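Dundden Three-Bin Sorting Tray

Blue, green, red, all in one tray you can carry to the table in one go! 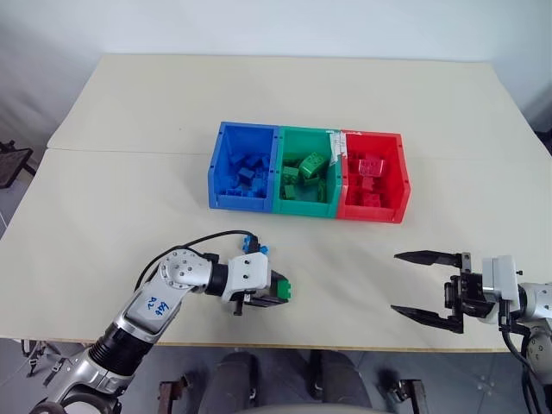 We've had a soft spot for this one ever since Ginette McIntyre brought a stack of them back for the shop, and it has turned into our favorite way to get toy bricks sorted by color. The three plastic bins sit side by side, with ribbed walls that are easy to grip (small hands like them too) and a slightly raised rim on each one. It's great for a first sorting game - start with one color, then add the next - and just as good for keeping a big build under control.

Older kids can stick a paper label on the rim and sort by size or by project instead. We've also used ours for crayons, beads and a truly alarming number of buttons.

Details
Bins: three, joined
Colors: blue, green, red
Material: plastic
Weight: 400 g
Care: wipe with a damp cloth and mild soap, air dry
Bricks sold separately

Ordering for a classroom? Packs of 10 ship from our Isotthorpe store, and the matching Uvuvley lids should be back in April. Write to Ginette if you'd like a set put aside.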